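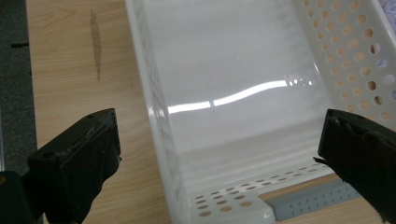 White plastic storage basket on a light wooden table

How to take your blood pressure at home for a week

Stimbridge Heart Clinic patient pages

Your clinic or GP may ask you to measure your blood pressure at home before an appointment, after a change of tablets, or when the readings in the clinic have been high. A week of home readings usually gives a better idea of your normal blood pressure than one reading in a consulting room. These instructions are for adults using an automatic monitor with an upper arm cuff.

If you are pregnant, or you have been told you have atrial fibrillation or another irregular heartbeat, speak to us first. Automatic monitors can be less reliable when the pulse is irregular, and we may want to check you by hand instead.

What you will need

An upper arm monitor that has been validated for home use. We lend the Nindine monitor for up to two weeks, and you can collect one from the Paiva desk on the ground floor. If you buy your own, avoid wrist and finger models.

A cuff that fits. Measure round your bare upper arm, halfway between shoulder and elbow, and compare it with the range printed on the cuff. A cuff that is too small will tend to read high, and one that is too large will tend to read low. We keep small and large cuffs for the Nindine.

A chair with a back, a table to rest your arm on, and your diary sheet or the Kuvent app.

Choosing which arm to use

On the first day, take a reading on each arm. If one is higher, use that arm for the rest of the week. If they are much the same, use whichever is easier. If you have had lymph nodes removed from one armpit, or you have a dialysis fistula, use the other arm only. Write "left" or "right" at the top of the diary.

Before each reading

Do not smoke, exercise, eat a meal or have tea, coffee or cola in the 30 minutes beforehand.

Empty your bladder. A full one can put the reading up.

Take off any tight sleeve. The cuff goes on bare skin, and a sleeve pushed up into a tight roll is no better than one left down.

Sit quietly for five minutes with the television off. Feet flat on the floor, legs uncrossed, back supported. Rest your arm on the table so that the cuff is level with your heart. You may need a cushion under your elbow if the table is low.

Taking the reading

1. Wrap the cuff round your upper arm, two centimetres above the bend of the elbow. The tube should run down the inside of the arm towards your hand. You should be able to slide two fingers under the edge.

2. Turn your palm upwards and let the hand go loose.

3. Press start. The cuff will tighten and may be uncomfortable for a few seconds. Keep still and do not talk until the numbers settle.

4. Write down both numbers and the pulse exactly as shown. Do not round them. If the top number is 113, write 113, not 110 or 115.

5. Wait at least one minute, sitting as you were, and take a second reading. Write that down as well.

Do this every morning and every evening for seven days. In the morning, measure before you take your blood pressure tablets unless we have told you otherwise. Try to keep to much the same times. If you miss a session, leave the box blank and carry on with the next one.

Filling in the diary

The top number (systolic) is the pressure when your heart squeezes. The bottom number (diastolic) is the pressure when it relaxes between beats. Put the top number in the first column. People do mix them up, but the systolic is always the larger of the two.

Use the notes column for anything that might matter — a bad night's sleep, a painful knee, a missed tablet, feeling dizzy when you stood up. Keep it brief. In the Kuvent app the notes box takes 300 characters for each session.

Please record every reading, including any you do not like the look of. It is normal for blood pressure to go up and down through the day, and the second reading is often lower than the first.

Working out the average

You do not have to do this, as we will do it for you, but many people want to know. Leave out all the readings from day one. Add up the top numbers from the other six days and divide by how many there are. Then do the same with the bottom numbers. Kuvent does the sum once the last evening has been entered.

For most adults under 80, we are looking for a home average below 135/85. Your own target may be different, particularly if you are older or have kidney disease or diabetes, so go by the figure in your clinic letter if you have one. Do not stop or change your tablets because of what you find.

If the monitor shows an error

Check that the tube is pushed fully into the monitor, then refit the cuff and try again after a minute. Change the batteries if the display is faint. An error that keeps coming back may mean the cuff is the wrong size or that your pulse is irregular. Ring the Paiva desk on extension 1354.

When to get help

If a reading is 180/120 or higher, sit quietly for five minutes and repeat it. If it is still that high and you feel well, contact your GP surgery or NHS 111 the same day.

Call 999 if you have chest pain, severe breathlessness, a sudden severe headache, confusion, loss of vision, weakness on one side, or trouble speaking. Do this whatever the monitor says.

If your top number is below 90 and you feel faint or light-headed, lie down and ring us or your GP for advice. Out of hours, ring 111.

Sending us your readings

Hand in the sheet with the monitor, or press "Share with clinic" in Kuvent. Shared readings are looked at on working days only — anything sent on a Sunday will wait until the next working day. Bring your own monitor to your appointment if you used one, and we will check it against ours.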